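How to sort mixed drink cans before you put them away

When we clean up after a get-together at our workshop, the drinks always end up mixed. I learned this method from Tariq Durrani, and I still use it every time.

What you need: one big table, a damp cloth, a marker and 2 shallow trays.

1. Clear the table and wipe it. Sticky spots will pull on the labels.

2. Take every can out of its bag or box and put it on the table. Stand up the ones that fall over — a can on its side rolls easily, and a dented one is annoying to open.

3. Check the lids. If the tab is lifted, the can goes to the sink and not back in the fridge.

4. Make groups by height first, then by drink. Slim cans and normal cans do not sit well in the same row.

5. Keep cups away from the cans. If a cup is still wrapped in plastic, leave the wrapping on.

Cans and a wrapped cup: 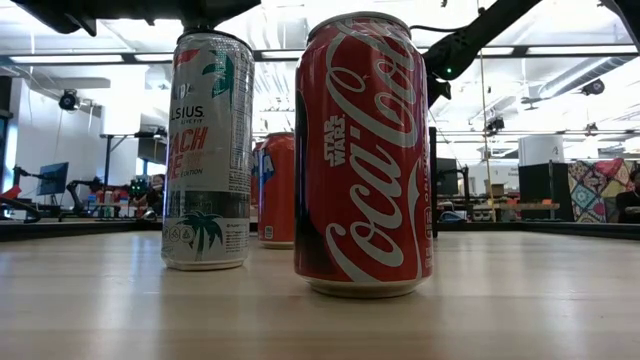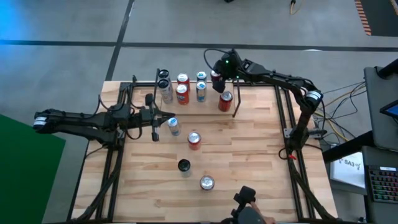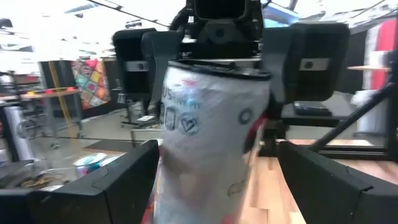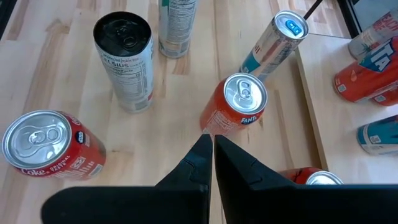 6. Fill the first tray with the slim cans and the second with the normal ones. Turn the names to the front, so people do not have to lift each can to read it.

7. Write the month on a piece of tape and stick it to the tray. Mine says July now.

If you have more than one flavor of the same drink, put the one that people like less in front. Sobia Satti does the opposite at her place, and her peach cans are always finished first. For the fridge, leave a small space behind the last row — cold air should pass there.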